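Prultska workshop notebook
Mar 12, 2005
Entry by Valdis

Engine back in the coupé at last! Malte and I had it hanging on the hoist by nine and the gearbox mated up first go, which has never happened on this car before (last time it took most of an afternoon and a lot of bad language). Clutch alignment tool from Skistement is worth every penny. Malte wants one for home.

Notes while I still remember them.

Flywheel: had it skimmed, back on with new bolts. Threadlock on all of them, torqued in a star pattern, two passes. The old bolts are in the tin by the vice, please don't put them in anything.

Clutch: organic plate, the heavier pressure cover. Pedal is firmer than before but nothing like the paddle clutch we tried last May, which was horrible in traffic. I think this is the one to stay with. It bites high, so whoever drives it first should expect that.

Engine mounts: went for the medium rubber ones. Ambros is still arguing for solid mounts and I see the point on track, but the dashboard rattles enough already and I do have to drive this thing to Sarkau and back. Ambros, if you are reading this, you may fit solid mounts to your own car.

Started it at half past two. It fired on the second turn and settled at 941 rpm after a minute or so, a little higher than I wanted. Brought it up to 3000 and held it there with Malte watching the oil pressure. Needle steady as anything. What a noise, too – the straight six with the new manifold has a hard edge to it that it never had with the old cast one, and you feel it in your chest standing by the back bumper. We did that rather more often than the testing needed.

Coolant: bled it twice, heater on full, nose of the car up on the ramps. Got to 95 on the gauge before the fan cut in. I would like that lower. There is a switch with an earlier cut-in on the shelf, will try it before the track day. No drips under the pump so far, one small weep at the lower hose which went away with half a turn on the clip. Check again cold.
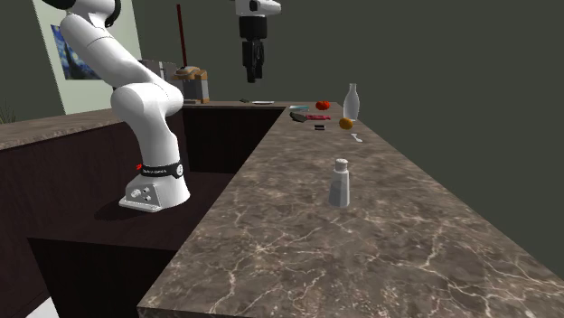 Throttle linkage took up the rest of the day and I enjoyed it far more than I should have. The six bodies need to open together, and at tickover number four was lagging behind the others, enough to hear it once Aarne pointed it out. The trouble is the cable run. It came off the pedal, turned sharply behind the brake servo and then turned back on itself, so the outer was flexing every time you pressed the pedal and the first bit of travel went into bending it. I moved the bracket and gave the cable a far easier path, much like the white arm there, which goes up from its base, bends forward at one big rounded elbow and then carries on back and up with no tight corners anywhere. Same idea with the cable: one generous bend, well supported, and straight after that. Pedal feels completely different now. Light, clean, and it comes back by itself every time.

Balanced the bodies afterwards with the airflow meter. One, two and three were within a whisker of each other. Four needed nearly a full turn on the adjuster, five and six only a touch. Locknuts done up, paint dabs on all of them in yellow so we can see if any have moved.

Idle dropped nicely after that and the hunting has gone. It sounds like a different engine. Malte went out to the yard and came back grinning.

Brakes: not touched today. Front pads are fine for the road but I want the harder compound in for the track. Majdi has a set from Menon, part worn, and says we can have them if we return the torque wrench. Fair enough. Discs measured last week, plenty left.

Geometry: still at the old settings. Rear toe wants looking at, it has been following the white lines on the motorway. Will wait until the engine weight has settled the front springs a bit, then do all four corners properly in one go.

Corner weights, for whoever does the sums: only got the left front before the scale battery gave up, 333 kg with no driver and a splash of fuel. Rest to follow. Need batteries!

To do
– earlier fan switch
– recheck lower hose clip cold
– pads from Majdi, take him the torque wrench
– exhaust hanger on the back box, it is knocking on the diff carrier over bumps
– tidy the loom by the battery tray, Aarne has the good crimpers
– short run on the back road, no more than 3000 until the oil has been changed

Bonnet is off and leaning behind the compressor. Mind the corners.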